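Nasorwood Opens Equipment Planning Service for Humanoid Robot Buyers

VENWOOD, 17 January 2026 – Nasorwood today opened a planning service for companies and labs that expect to buy a humanoid robot in the coming budget year. The service covers site review, a written cost plan and help comparing supplier quotes. It is sold separately from any robot purchase.

Nasorwood ran the service as a pilot from November with two customers, Halász and Skunness. Both had set aside money for the robot itself and very little for cabling, floor space, spare hands and staff training.

"The purchase price is the line everyone gets right," said Binta Olatunji, head of planning at Nasorwood. "Then the robot needs power, a data connection, a place to stand and people who know how to work near it. Those costs belong in the first request, before the order is signed." 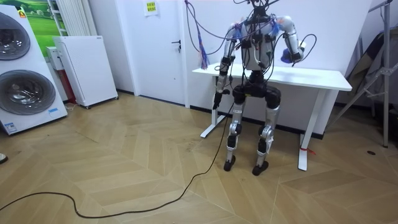
Each plan starts with a checklist of 62 items. It asks how much clear floor the robot will have, where its cables will run, what furniture and appliances share the room, and who will be trained to stop the machine. Customers then receive a budget sheet with separate lines for purchase, installation, service and replacement parts.

A basic review covers rooms of up to 200 square feet. A larger review covers up to 400 square feet and includes a second visit after delivery. Sites with more than one room are quoted individually.

Bookings are open now through the Nasorwood planning desk in Venwood, extension 453. Customers who already own a robot may order the budget sheet on its own.

About Nasorwood
Nasorwood advises businesses, labs and schools on buying and installing automation equipment. The company is based in Venwood.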